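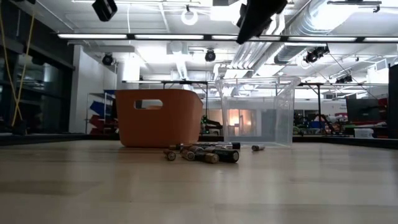 Dakovell's Battery Sorting Nights Are Back This November

Bring us your dead ones, your maybe-dead ones, and the ones rolling around under the takeout menus

Hi, I'm Estrella Tapia, and I run the Dakovell repair and reuse workshop on Sobczak Street. I was told a press release should sound official. I gave it a try and it put me to sleep, so I'm just going to tell you what's going on.

Starting this November, we're opening the workshop every Wednesday evening at 8 for anybody who wants to sort out their household batteries. It's free, you don't have to sign up, and you can stay for five minutes or the whole night. Last season we took in 4000 batteries, and I'm still finding the odd one in my coat pockets.

The way it works is pretty simple. You tip your batteries out on the table, we check them one at a time with a little tester, and they go in one of two bins. Orange is for the dead ones, which head off to recycling. Clear is for anything with life left in it – you can take those home again, or leave them for the shelf by the door, where people help themselves. Plain old plastic bins, nothing fancy! I did try cardboard boxes the first year, and everybody kept asking me which box was which, including me.

A few things to know before you come over:

Bring regular household cylinder batteries, the kind that go in flashlights, remotes and wall clocks. Rechargeables are fine too, but please keep them in their own bag and tell us you've got them.

Put a bit of clear tape over the ends of any 9-volts before you leave the house. We have tape here if you forget.

Please don't bring anything swollen or leaking. Call us first and we'll tell you where it should go. Car batteries and scooter packs are too much for us, sorry.

Kids are welcome with a grown-up, but the really little ones need to stay away from the sorting table (there's a corner with books).

Dorota Kaczorowski will be running the testers again this year. She got through 711 batteries by herself in one evening last winter and would like me to mention it, so I'm mentioning it. "Most people show up sure that the whole bag is dead," Dorota told me when I asked her for a quote. "Then we test them and they go home with half of it. A toy car quits on a battery that'll still run a clock for months."

That was my own story, by the way. I used to toss every battery out of the kitchen radio the minute it got crackly, and now those go straight into the clock in the hall.

The testers and the bins were paid for by Urkell, the hardware store two doors down, and they've also said they'll keep a drop-off tub at their counter for people who can't make it in the evening. Ceketti Bakery is sending over rolls on opening night – come early if you want a poppy seed one, they go fast.

We're still looking for a couple more people to help at the table. You don't need to know anything about batteries, and Dorota will show you the tester in two minutes flat. Stop by the workshop any afternoon and ask for me. Reporters and photographers are welcome at any of the sessions, and I'm happy to talk before we open the doors or after we've cleaned up.

Media contact: Estrella Tapia, Dakovell Workshop, Sobczak Street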